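Hardback book

A hardback (also hardcover or hardbound book) is a book bound in stiff boards, which are usually covered with cloth, paper or leather. It is the older of the two main forms of printed book in shops today, the other being the paperback.
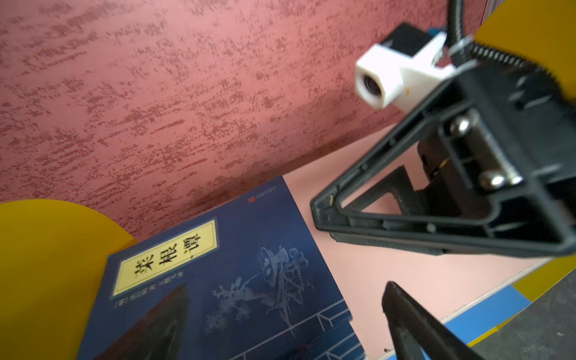
Parts of the binding

The outside of a hardback is called the case. It is made of two boards and a narrower strip for the spine, all glued to one piece of covering material. The pages inside are known together as the book block. The block is fixed to the case by the endpapers, which are folded sheets pasted down on the inner face of each board.

The boards stand out slightly past the pages on three sides. These edges are called the squares, and they keep the paper off the shelf. Between each board and the spine is a groove, the joint, where the cover bends when the book is opened. Small bands of coloured cloth at the top and bottom of the spine are headbands. On older books they were sewn in and took some of the strain. On most modern books they are glued on for looks.

The title may be stamped in foil, printed straight on to the covering or carried on a separate label. Labels were common on cloth bindings before stamping became cheap, and many series of classic texts still use a label or a printed panel made to look like one. Placing varies by country and by the direction of the script.

Sewn and glued blocks

In a sewn book the printed sheets are folded into sections, and thread is passed through the fold of each one. The sections are then joined in a row and the spine is glued and lined with a strip of open cloth called mull. A sewn book opens fairly flat and seldom loses pages.

In a glued book the folds are trimmed away and the single leaves are held by adhesive alone. This is quicker and costs less. Many hardbacks sold at ordinary prices are now made this way, and it can be hard to tell from the outside. Looking down at the top of the spine usually settles the matter – a sewn block shows the rounded folds of its sections.

Covering materials

Book cloth is woven cotton or rayon, filled with starch or backed with paper so that glue does not soak through. Dark blue, green, red and black have long been popular, as they hide marks from handling. Paper coverings are cheaper and can be printed in full colour. Leather is now mostly kept for fine bindings and repairs.

Many hardbacks are sold with a loose paper jacket. Early jackets were plain wrappers meant to be thrown away, and few have survived. Books printed with the design directly on the boards often have no jacket.

Making by machine and by hand

Until the early nineteenth century most books in Europe were bound by hand, often after sale and to the buyer's own taste. Case binding, in which the cover is made apart from the pages and then attached, allowed publishers to bind whole editions alike.

Small binderies still work partly by hand. The Jukden bindery, a firm making short runs for libraries and societies, takes orders of up to 163 copies by hand and sends larger ones to the machine line at its Sethi works. Its longest single job, a parish history, came to 1,749 copies. Shazia Bugti's handbook Boards and Cloth (Javent) describes the firm's method in detail, including the practice of leaving cased books under weights overnight.

Care and storage

Hardbacks keep best upright, supported on both sides but not packed tight. Very large volumes are better laid flat, as the weight of the pages can pull the block away from the case. A book left leaning for a long time will take on a slant that is difficult to correct.

Books should be taken from the shelf by the middle of the spine, after pushing the neighbours back a little. Pulling at the top of the spine is a common cause of torn cloth. Direct sun fades most coverings, reds and blues among them, and damp encourages mould. Dust can be brushed off with a soft dry brush, working away from the spine.

See also

Paperback
Book cloth
Endpaper
Dust jacket

Contact the Skodine Reference editors | © Skodine Reference | Last revised 20/01/2023 | Back to top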